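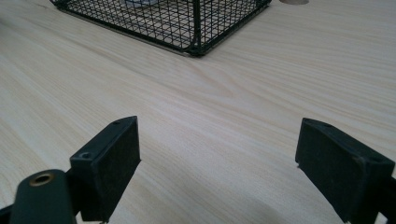
Inside list: equipment and services
Date: 14 February 2023
Subject: Re: Review of the Kisby hand-held gripper kit

The Equipment Review Group wrote in December:

> Members are reminded that the trial period for the Kisby kit
> closes at the end of the winter term. Sites holding a kit are
> asked to report on assembly, handling and the condition of the
> finger pads. Comments on price should be sent separately.

The group thanks the sites that replied. The report from the Martens site is now complete, and its main findings are set out below for members who are considering a purchase.

The kit was supplied by Brurkora under its standard education terms. The list price is 710 dollars per pair, with a service plan offered at a further 56 dollars per year. The price covers both hand-held units, cables, one set of spare pads and the printed manual. It does not cover the recording software, which must be licensed separately.

Assembly was completed by staff with no earlier experience of the product. The manual was found to be clear on the mechanical steps and less clear on the cables. Two pages refer to a connector that was not in the box. Brurkora has acknowledged the error and has sent a corrected sheet to all current customers.
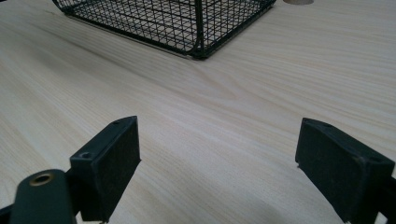
Martens has reported that its operators would not wish to go back to the older units. The weight is acceptable over a full session, and the trigger is easier on the fingers. Its one firm objection concerns the pads, which it considers too costly to replace at the price now quoted.

The group shares this concern. Replacement pads are sold only in full sets, and a site that wears out one pad must therefore buy them all. We have asked the supplier to consider selling them singly and will inform the list when an answer is received.

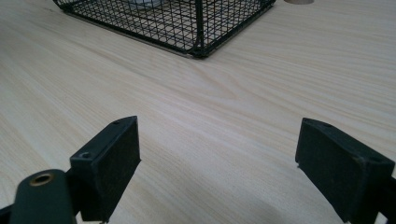 Pad care is treated in one short paragraph of the manual, and the group believes that it deserves more. The text advises wiping with a dry cloth and says nothing on how often. The inner faces have a matte, felt-like surface, and small specks show up readily against the dark material. Sites should check them before each session and record the check in the equipment log.

The recording work at Martens consisted of 802 short runs over the trial. Of these, 16 were set aside because a cable had come free at the unit. No other fault led to the loss of a run. The supplier has offered a locking connector at no charge to sites that request it in writing, and we recommend that all sites do so.

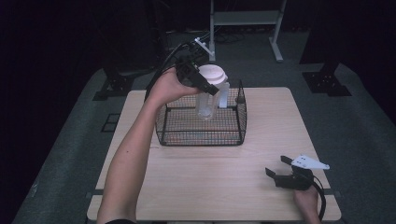
Requests should state the serial numbers of both units in the pair. Sites that bought before the trial began are also eligible, provided that the service plan is in force.

The group's present view is that the kit is suitable for general use, subject to a satisfactory answer on the pads. Sites wishing to borrow the trial kit before placing an order may apply through this list. The borrowing site pays for carriage in both directions.

Equipment Review Group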